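用手持夹爪采集“玩具归筐”示教数据:操作步骤与验收标准

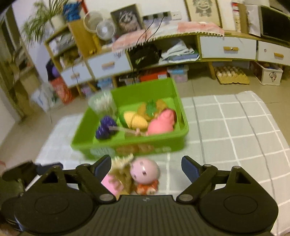

图1 手持夹爪视角。双指张开,前方为小玩具和绿色塑料收纳筐。

更新日期:2025年5月11日
整理:Adi Rahman
审校:Dorota Cieślak

一、适用范围

本页说明如何用手持夹爪录制“把散落的小件玩具放进收纳筐”这一家务动作,并把录制结果整理成可用于训练的片段。读者应已完成夹爪标定,会使用 Folis 录制端和 Ommont 标注工具。机械臂侧的部署见另一页,文中只在第七节给出与采集有关的测试结果。

收拾玩具常被当作家务里的入门任务:不用火,不用水,摔了东西也不要紧。从控制角度看它并不简单。玩具没有统一尺寸,软硬混杂,筐里已有的东西会遮住落点,筐壁又限制了夹爪的进入角度。现阶段的策略在干净桌面上抓单个硬物比较可靠,换成普通住家的地面和一只装了半满的筐,成功率明显下降。数据采集要覆盖的就是后一种情况。

二、任务定义

起始状态:收纳筐放在地面或地垫上,筐内已有若干物品;目标玩具在筐外,距筐沿不超过一个前臂的长度。

结束状态:目标玩具整体位于筐沿以内,双指完全张开,夹爪已退到筐沿上方。

以下情况判为失败,但片段保留:
玩具搭在筐沿上未落入;
放入时把筐内其他物品带出;
夹爪推动收纳筐,使其离开原位;
抓取中途脱落后未再次抓起。

失败片段在 Ommont 中标为 fail,并填写原因代码。不要删除,也不要补录一段成功的来替换它。

三、场地准备

1. 保留住家原有的陈设。柜子、储物盒、插座和线缆都不必清走,模型需要见到真实背景。只移开易碎品、尖锐物和可能绊脚的东西。

2. 收纳筐放平。筐底一半压在地垫上、一半在瓷砖上时会晃动,应整体移到同一种地面。

3. 筐内物品不要码整齐。软硬混放,允许有细长物斜搭在上面。细长物是常见的干涉来源:夹爪下探时指尖容易把它挑起来,或者把它一起夹住。

4. 光照以室内日常照明为准。窗户直射光落在光滑的玩具表面会产生高光,这类片段可以录,但要在备注里写明“直射光”。

5. 每换一处住家,先录一段空手环视,时长6秒,从筐的左侧转到右侧,高度与操作时一致。

四、物品选择

每个场地准备的目标玩具应覆盖三类:

硬质圆头类。表面光滑,接触面小,双指夹在圆头最宽处以上时会向下滑脱。示教时夹最宽处或略低的位置。

毛绒或蓬松类。外形尺寸大于可夹持尺寸,双指要合得比看上去更紧。停止闭合的时机以手感为准,不以画面为准。

片状类,例如卡片。竖着的卡片可以直接夹两面。平躺的卡片需要先推到地垫边缘再夹,这一动作另立任务,不并入本任务。

目标玩具彼此靠得很近时,先取离夹爪最近、遮挡最少的那一件。操作者往往凭习惯先拿颜色鲜艳的,这样会使策略学到与遮挡无关的顺序,复查时很难发现。

五、录制步骤

步骤1:握持夹爪,双指张到最大。在 Folis 中确认画面下方能完整看到两侧指垫,指垫表面无灰尘和胶痕。

步骤2:把夹爪停在目标玩具前方,静止1秒后开始录制。起始画面中应同时出现目标玩具和收纳筐。看不到筐时后退,不要抬高夹爪后再低头俯视。

步骤3:沿直线接近。接近过程中不调整双指开度。如果必须绕开旁边的物品,绕行一次完成,避免来回试探。

步骤4:闭合双指。闭合后停顿半秒,再向上提起。停顿用于给后处理程序标出抓取时刻,省掉停顿的片段只能手工切分。

步骤5:提到高于筐沿的位置再平移。玩具最低点与筐沿之间至少留出一指宽。

步骤6:在筐内选择落点。优先选低洼处,其次选软质物品上方。不要对准立着的圆筒容器开口放,也不要压在细长物翘起的一端。

步骤7:下降到玩具接触筐内物品后再松开。悬空丢下的片段判为无效,原因代码填 drop。

步骤8:张开双指,垂直退出,到筐沿上方静止1秒,停止录制。

单段时长通常在十几秒以内。超过30秒的片段多半含有犹豫动作,需要人工复看后决定是否保留。

六、整理与验收

录制结束后在 Ommont 中按以下顺序处理:

(1)检查时间戳。画面与夹爪开度曲线的偏差不得超过3帧。超限时先重新对齐,对齐后仍超限则整批退回。

(2)填写物品类别。按第四节的三类填写,看不准材质时填“未定”,不要猜。

(3)填写遮挡等级。0级为目标完全可见,1级为部分遮挡,2级为只露出一小部分。后方物品从目标边缘露出来不算遮挡。

(4)处理个人信息。墙上的照片、桌面文件、显示器内容如能辨认出姓名、面孔或证件,用工具内置的遮盖功能处理。装饰画和卡通画不必遮盖。

(5)抽查。每批抽取片段由第二人复看,复看者不得是录制者本人。

Mandagi 场地的首批数据共录制159段,验收通过116段。退回的片段里,悬空松手占比最高,其次是起始画面中没有收纳筐。两项都可以在录制时避免,新操作者上手前应先看这两类的反例。

七、目前的机器能做到什么程度

用上述数据训练的策略在 Dotness 测试间做过验证,结论如下。

硬质圆头类:可以连续完成。筐内较空时很少出错,筐内接近装满时会出现把玩具放在其他物品顶端、随后滚出的情况。策略不会回头检查,滚出的玩具要等下一轮才会重新识别。

毛绒类:抓取基本可靠,释放不可靠。绒毛挂住指垫边缘时,双指已张开而玩具仍随夹爪上升。加录“张开后轻微横移再退出”的示教后有所改善,尚未达到可以无人看管的程度。

片状类:竖立时能抓,平躺时不能。

多件混放:能按遮挡顺序取前两件,之后的顺序趋于随机。

速度明显慢于成年人。对家庭用户来说,慢本身可以接受,条件是中途不需要人介入,这个条件现在还不满足。测试中的介入主要发生在筐内有细长物时:夹爪退出会把它一并带起,随后整套动作停在错误状态。

分类收纳,即判断某件东西该进哪只筐、是否根本不属于玩具,不在本任务范围内。筐里常混有日用品,策略对此没有区分能力,也不应期望它从归筐数据中学到。

八、常见问题

指垫打滑
用无绒布擦拭后重试。仍然打滑时更换指垫,并在批次备注中记录更换时间点。新旧指垫的片段不要混在同一批。

开度曲线出现台阶
多为闭合时手指在扳机上分两次用力。重新录制,不做平滑处理。

画面中收纳筐过曝
降低曝光补偿一档后锁定,整批保持一致。不要在同一批内切换自动曝光。

操作者左手入画
允许,前提是左手不接触玩具和收纳筐。用左手扶筐的片段一律退回,机械臂侧没有第二只手。

筐外还有掉落的零散小件
不影响起始状态的判定。与任务无关的小件保持原位,录制中途不要顺手捡起。

九、修订计划

平躺卡片的推移抓取将单独成页,预计8月发布。遮挡等级的2级定义仍有分歧,在修订前按第六节执行,有疑问的片段标“待议”并提交给 Dorota Cieślak。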